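Kunport bench mat, grey, medium: review

Author: Zoi Economou
15 November 2021

I do small mechanical repairs, mostly clock movements, hand drills and the occasional film winder, and I get through a bench covering every couple of years. The previous one was a ribbed rubber sheet by Jadura. It gripped the bench well, but the ribs held swarf and any part with fine teeth had to be picked up and checked before refitting. The Kunport mat replaced it in January and has been under most of my work since then.

What is supplied

One mat, rolled, in a cardboard tube. There are no clips, adhesive strips or instructions. Mine took 4 days to lie flat with a book on each corner. Rolling it the opposite way first would probably have shortened that. The cut edges were square and have not frayed.

Surface and colour

The colour is a plain matt grey with a slight speckle. I would call it mid-grey, although it looks bluer or more neutral depending on where the light falls. There is no printed grid. Kato prints a grid on its equivalent mat and I found the lines a nuisance, as a dropped pin tends to end up along one of them and vanish. For measuring, a steel rule does the job better anyway.

Glare is low. I work under a single lamp on an arm, set quite close, and the mat does not throw the light back into my eyes at any angle I use.
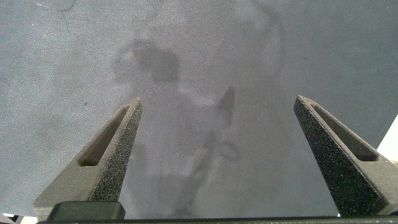

Mbali Kekana: I have the same mat and agree about the missing grid, but the colour is too close to bare steel for my liking. I keep a square of white card at one side for shims and small washers. Has yours marked at all with oil? Mine has a stain the size of a coin that washing-up liquid will not shift.

Yes, mine has marked. Light clock oil leaves a darker patch if it is left overnight. Blotting at once and then dabbing with white spirit took out most of it. Heavy grease is easier, as it stays on top and can be lifted with a scraper. I have not tried machine washing and the tube does not say whether it is allowed.

On the colour, I accept the point for thin, dull parts. Shims are hard to find on it. For anything with some thickness the contrast is adequate, because the sides and recesses of the part go dark against the grey while the top face stays bright.

Holding parts

Round parts stay where they are put, provided they are laid flat. Balls and short rollers still travel if the bench is knocked, and a shallow tray remains necessary. The surface is soft enough that a dropped gear does not bounce far, which was the main fault of the Darwish board I used some years ago.

Inspecting gears is the job it suits best. With the gear lying face up, the full run of teeth can be checked against a plain background.

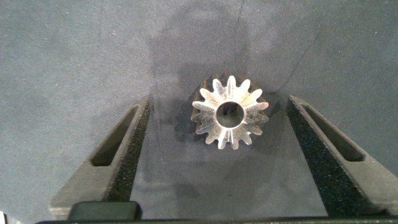 A chipped tip or a burr at the root shows up as a break in the outline, and the fine marks left by machining are easier to read with no pattern behind them. I check one face, turn the gear over and check the other, then look through the bore for scoring with a hand lens. On the old ribbed sheet I had to do all of this with the part held in my fingers.

Faults

The mat is thin. It will not protect a soft bench top from a hammer or a centre punch, so I use a steel block for either. It also creeps towards the front edge over a week of use, and two strips of carpet tape at the back have cured that. Fine filings settle into the surface and need a vacuum nozzle, as brushing only moves them about.

Verdict

Recommended for inspection and light assembly. Not suitable for filing, soldering or anything involving solvents in quantity. I would buy the large size next time.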